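Clukar open day – notes for the afternoon talk, Yasmine Ezzat

Say hello, thank Pilden for the room. Start with the cloth, it's the best part!
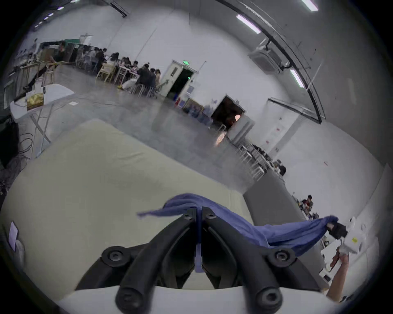
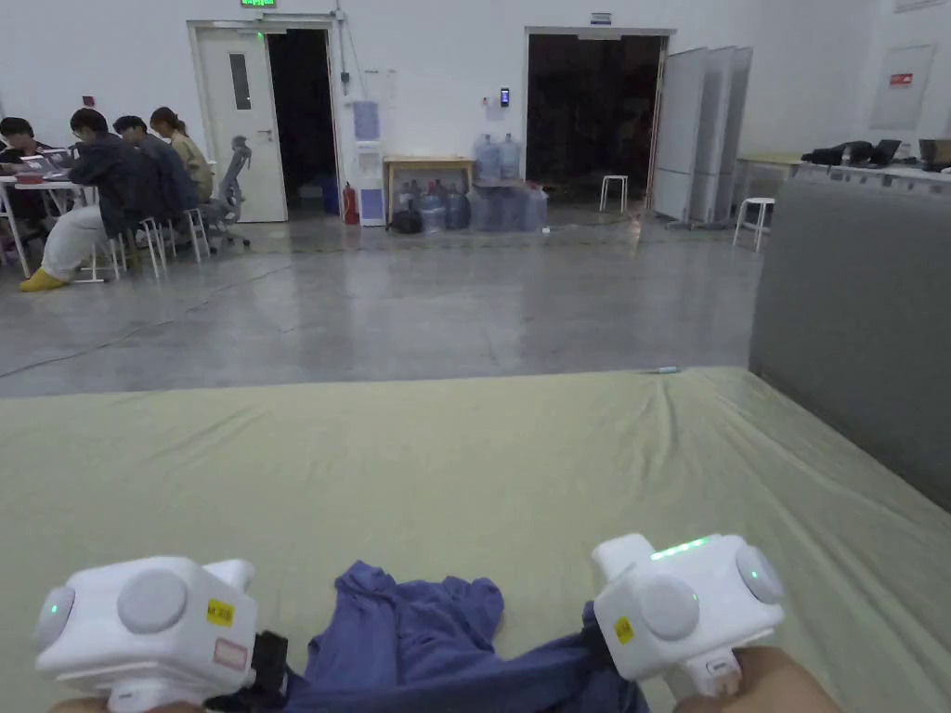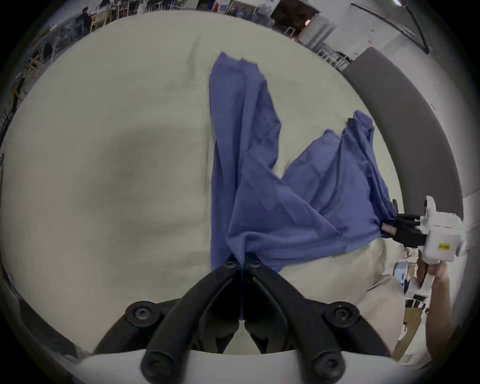
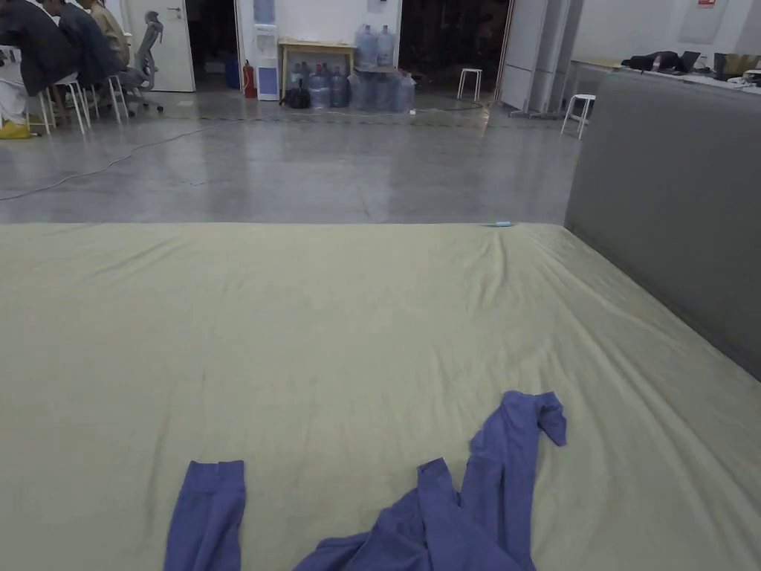

Blue cloth on the big padded surface.

Ask who folds laundry at home. Cloth is so hard for robots – it never lands the same way twice, and I love that.

Wullus wants 300 folding demos by July. We have 111. Slow down for this number.

Then hand over to Ouali for questions, and point people to the sign-up sheet.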